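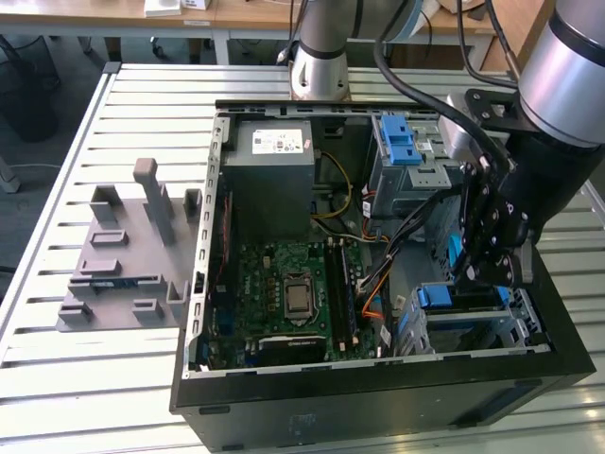 Notice of Disposition, Trerkarik Records Office, 6th February

The Office hereby records that the black desktop tower formerly assigned to Merja Lahtinen has been opened for the recovery of its contents. The processor remains in its socket. Both memory modules are accounted for.

Mrs. Lahtinen held the post of night registrar for the whole of her working life. Under Rule 90, any letter written on Office equipment is the property of the Office. Her brother, Vilho Lahtinen, has petitioned for one such letter, begun in January and never sent.

The petition is denied. The registrar on duty, Ionuț Olteanu, was instructed to read the letter once, for classification, and to seal it. He has since requested leave to travel to Seppälä, where Mr. Lahtinen lives. Leave is granted.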